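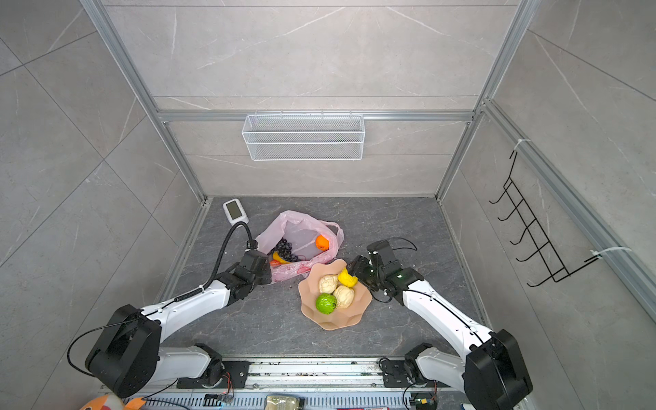
The two-arm cell is up and running!

If you haven't been down to the back bench since June, you're in for a treat. The Cindari build (named after the boat Hongmei Lei grew up next door to, long story) finally has both arms on one rail, and they spent most of open evening moving fruit around. Grapes, an orange, a lemon, the lot. I stayed far too late watching.

A quick catch-up for anyone new. We started with one arm bolted to a tabletop, and it shook the table so badly that we gave up on it twice. Hongmei's answer was to begin again with aluminum extrusion and build a proper three-sided enclosure, with both arms mounted on a metal rail along the front. What a difference! The walls are pale grey with white marble veining, the floor is dark with a marble pattern too, and I'll admit I argued for plain white paint. I was wrong. It looks great.

The extrusion has turned out to be the best bit, because you can hang things on it. There's a wire basket on the back beam now and a hook rack on the right-hand side, held on with cable ties until somebody finds the proper brackets (if you have them, please bring them back).

Total spend on the frame and walls came to 960 dollars, and the wiring and small parts took us to 1390. The arms themselves were already ours, so they aren't in that.

What we're working on now is grip. A lemon is a nice firm thing to pick up off a plate. Grapes in a thin plastic bag are another matter - the bag folds and crinkles, and the gripper has to come in at the edge without squashing what's inside. Hongmei has been trying slower approaches and a lighter squeeze, and she has 3 different settings saved under the name Grenuda if you'd like to try them yourself. Please save yours under a new name!

Still on the list: tidying the wiring along the rail, finding a better path for the coiled cables, and labeling the power switches. We'd also love a second person who enjoys writing code for this sort of thing. No experience with arms needed, I had none - I learned by asking Hongmei the same question over and over.

Next build session notes will go up on the Plasa board by the door. Bring fruit, preferably something with an odd shape.

Posted 13/11/2018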